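El turno de Guvbridge

En agosto me mandaron a Guvbridge, al taller de Idico, para enseñar a coser a una máquina. Yo fui enfermera de quirófano muchos años y mis manos ya no querían guardias. Me sentaron delante de dos mandos y me dijeron: usted haga como siempre, ella aprende.

El primer día hice 6 nudos y los 6 se aflojaron. Los mandos no devuelven la fuerza del hilo, y yo tiraba como quien tira de un sueño.

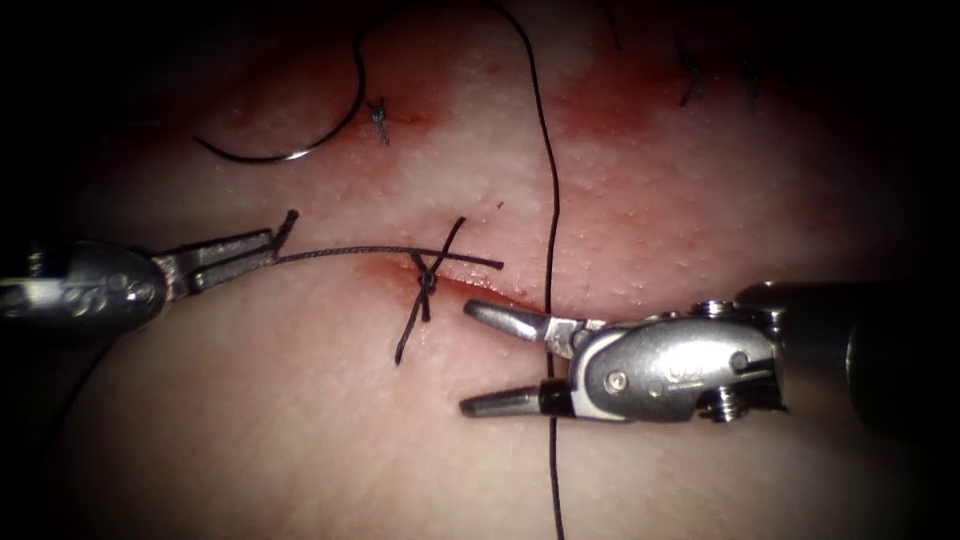
Enseñar sin palabras es un trabajo extraño. Cada gesto mío quedaba guardado, también las dudas, y yo pensaba en mi abuela, que me enseñó el punto de cruz sin hablar. Con la pinza izquierda tenía el hilo tenso, la derecha esperaba abierta - y en esa espera me acordé de sus dedos. Arriba quedaban ya tres puntos terminados sobre la línea roja.

Cuando llegamos a la demostración 337, el ingeniero apagó mis mandos y los brazos empezaron solos. Antes de cerrar el nudo, la pinza derecha se detuvo un momento. Era mi duda, la misma, con su duración exacta.

- ¿La borramos? - preguntó él.

Le pedí que la dejara hasta el día siguiente.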